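hilo rápido sobre cambiar el armario de temporada pq llevo desde ayer con la casa patas arriba y necesito quejarme en algún sitio

1/ contexto: piso pequeño, un armario de dos puertas, cuatro personas. La ropa de invierno seguía colgada. Estamos a 2022-06-06 y en el cuarto de los niños no hay quien duerma del calor. Mea culpa

2/ primera regla mía, aprendida a golpes: NO saques todo a la vez. Todo el mundo lo recomienda, montón gigante encima de la cama y a decidir. Lo hice en diciembre y acabé durmiendo en el sofá

3/ ahora voy por baldas. Una balda, la vacío, limpio, decido, guardo. Siguiente. Más lento, sí. Pero a la hora de cenar la casa sigue siendo una casa

4/ lo que va al altillo se lava ANTES. aunque parezca limpio. Las manchas que no se ven en junio salen amarillas en otoño, palabra

5/ y seco del todo. Un día de más en el tendedero. El año pasado guardé un jersey con el puño un pelín húmedo y olía a sótano toda la bolsa

6/ bolsas: tengo las de vacío de Drindgate y estoy a medias con ellas. Para mantas y edredones, genial. Para plumas, no, se quedan hechas una galleta y luego no suben

7/ para jerseys y sudaderas uso cajas de tela de las de Pekia, las que tienen ventanita. Caben debajo de la cama si no las llenas hasta arriba (yo siempre las lleno hasta arriba)

8/ me preguntan por privado si doblo o enrollo. Camisetas, enrollo. Sudaderas, doblo. La sudadera enrollada es un tronco que ocupa lo mismo y encima se arruga por la capucha

9/ mi forma de doblar, sin misterio:
– extendida boca arriba, bien estirada, con las manos, sin plancha
– una manga cruzada por encima del cuerpo
– la otra igual
– se mete un lado hacia el centro, luego el otro
– y de abajo arriba en tres

10/ si la caja es bajita, en tres. Si es alta, en dos y de pie, como libros. Así ves los cuellos y no tienes que levantar toda la pila para encontrar la azul

11/ Nghĩa Đào me enseñó lo de ponerlas de pie cuando compartíamos piso y yo me reí de él. Perdón Nghĩa, tenías razón, 15 años tarde

12/ superficie: hace falta algo plano y firme. Encima del edredón gordo no se puede, se hunde y sale todo torcido. La mesa del comedor sirve si no hay migas (hay migas)

13/ nosotros en verano quitamos el edredón y ponemos esterilla en la cama. Dormir ahí es otra vida, fresquita, y para doblar va de lujo pq no se hunde nada. Se te queda la marca de las tiras en el brazo, eso también

14/ me dicen que si la esterilla engancha la ropa. La lana fina puede, si hay una tira levantada. El algodón nada. Yo paso la mano antes y si pincha algo pongo una toalla

15/ se limpia con trapo escurrido en el sentido de las tiras y a la sombra. Al sol directo la mía anterior se puso tiesa y se abrió por una esquina

16/ criterio para quedarse o irse: me la puse este invierno? sí, se queda. No? la pruebo delante del espejo con luz de día. Con luz de noche todo me parece aprovechable

17/ ojo con las tallas de los críos. Lo que les queda justo ahora no lo guardes "por si acaso", en otoño no les entra ni un brazo. Fuera ya, que alguien lo use este año y no dentro de tres

18/ lo de donar: en mi barrio hay contenedor pero prefiero llevarlo a mano a la tienda de segunda mano de la calle Tiongson, abren por las tardes. Limpio, en bolsa cerrada y con los pares de calcetines hechos por favor

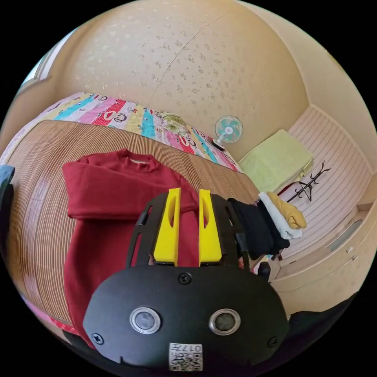 19/ las granates, las negras y las de color fuerte, juntas y lejos de lo blanco. Sobre todo si tienen pocos lavados. Una roja mía dejó una camisa color salmón y la camisa no era mía

20/ etiquetas en las cajas. Cinta de carrocero y rotulador. "INVIERNO NIÑOS", "INVIERNO MAYORES", "NO SÉ". La de NO SÉ tiene que ser una. Una!!

21/ antipolillas: las bolsitas de lavanda de Bisotley me gustan pero pierden el olor enseguida. Cedro mejor, se lija un poquito y vuelve a oler. Naftalina jamás, mi abuela olía a naftalina hasta en agosto

22/ Lewis Laing me contesta que él lo guarda todo en maletas. Pues mira, bien visto, si no viajas hasta otoño es espacio muerto. Lo robo

23/ el edredón de los peques se queda fuera eh, ni lo intento. Hace un calor de morirse pero sin su edredón no hay quien los acueste. Arrebujado en la cabecera y en paz

24/ me faltan los abrigos y la balda de las bufandas, que me da miedo abrirla. Sigo mañana si ecuentro la cinta, que la tenía hace un minuto

25/ edito: la cinta estaba dentro de la caja NO SÉ. Cerrada. Con cinta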